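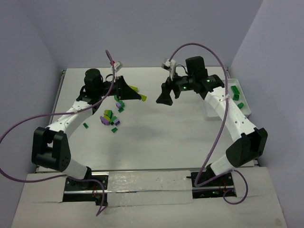

Why Does Bread Have Holes in It?

Grab a slice of bread and hold it up to a window. Go on, I'll wait. See all those little holes with the light poking through? When I was seven I thought the baker made them one at a time with a knitting needle, and I felt terribly sorry for the baker.

My grandpa, Tullio Morelli, baked bread for most of his life, and he was the one who set me straight. He said the holes were made by burps. I laughed so hard I got flour up my nose. But he was pretty close to right!

Meet the yeast

Yeast is alive. It's a kind of fungus, so it's a distant cousin of mushrooms, but it's so tiny that you need a microscope to see just one. The dry yeast you buy at the store looks like tan sand, and each little grain has a huge crowd of yeast cells packed inside it. They're not dead in there. They're sort of napping.

When you mix yeast with warm water and flour, it wakes up hungry. Flour is mostly starch, and starch is made of lots of sugar pieces hooked together in long chains. Stuff in the flour called enzymes (say it EN-zimes) snips those chains into smaller bits, and the yeast gobbles up the sugar.

And then come the burps. As the yeast eats, it gives off a gas called carbon dioxide. You breathe out the same gas, and it's also what makes soda fizzy. There's a bit of alcohol made too, but nearly all of that goes off into the air in the oven.

Why doesn't the gas just float away?

Good question, and I asked Grandpa the very same thing. If you blow bubbles into a glass of water through a straw, they pop up to the top and they're gone. Bread dough is different because it's stretchy.

Flour from wheat has proteins in it, and when they get wet they join up and make something called gluten. Squishing and folding the dough, or kneading it, helps the gluten turn into a big stretchy net. You can feel it happen! At first the dough is lumpy and sticks to your fingers, and after ten minutes or so it's smooth and springs back when you poke it.

So the gas gets stuck. Every bubble pushes on the stretchy dough like air going into a balloon, and the whole lump puffs up. Bakers call this rising. Grandpa covered his with a blue checked towel, and I used to lift the corner to peek until he told me I was letting the warm out.

What happens in the oven?

Hot gas takes up more room than cool gas, so when the dough goes in the oven the bubbles swell even more. Some of the water turns to steam and pushes too. For the first few minutes the yeast eats faster and faster, and then it gets too hot and dies. (Sorry, yeast.)

The dough around the bubbles gets firm as it bakes. By the time the loaf comes out, lots of the bubbles have broken into each other and the gas has drifted off, but the walls stay put. Those are your holes.

Big holes, small holes

Wetter dough often makes bigger holes, because it's looser and easier for the bubbles to stretch. Sandwich bread is usually stiffer and gets squashed and rolled before baking, so its holes come out small and even. I like small holes best. Jam falls through the big ones and lands on my sleeve.

Flatbreads such as tortillas are often made with no yeast at all, and banana bread usually gets its bubbles from baking soda or baking powder. Those make carbon dioxide too, but much faster, so you don't have to wait for anything to rise.

Try it: the balloon burp test

You'll need a small empty plastic bottle, a balloon, a packet of dry yeast, a spoonful of sugar, and some warm water. Ask a grown-up to help with the water. It should feel like a nice bath, not hot.

Stretch the balloon a few times so it's floppy. Pour the water into the bottle until it's a third full, add the sugar and the yeast, and swirl it. Pull the balloon over the top of the bottle and leave it somewhere warm.

Check on it after half an hour. The balloon should be starting to stand up. If it's still hanging there, give it longer, or try again with a fresher packet. Then do another bottle with no sugar and see which balloon gets bigger. When you take the balloons off, have a sniff inside the bottles. Mine smelled like Grandpa's kitchen.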